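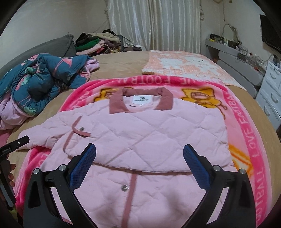 Home | Workroom | Gallery | Care notes | Contact

Quilted jackets: flat folding for storage

Sat 27 October
By Ankica Kadrić

Light quilted jackets keep their shape in a drawer if the folds are placed between the lines of stitching. This gallery covers the preparation stage, with the garment spread out on a bed before any fold is made. The method was worked out in April by Zawadi Khaemba for the Brusus clothing store and has been used there on 669 items, mostly coats and padded jackets.

Pale pink jacket, dusty-rose collar and trim. The collar is opened into a wide U so that the label at the neck can be checked before folding. Sleeves go out to the side first and are brought in last.

Diamond quilting, large pattern. Puckers along the seams are normal in this type of stitching and should not be pressed. An iron flattens the filling and the mark stays.

Placket and snaps. Round silver snap buttons, set beside dusty-rose edging. Metal snaps should not rest against a quilted face in storage. Put a sheet of plain tissue over them, then fold.

Surface. A pink plush blanket over the bed cover. Plush grips the lining and the jacket does not slide while the sleeves are being straightened. Check the lining for fluff afterwards.

Folding time is some 15 minutes for a first attempt and 3 with practice. Drawers at Brusus take 20 jackets of this weight, stacked with collars at alternate ends. Refold along different lines every April.

Corrado Carbone has asked for measurements of the folded jackets. These will be added with the next set, together with the hooded coats.

Shares: 15 | Comments: 3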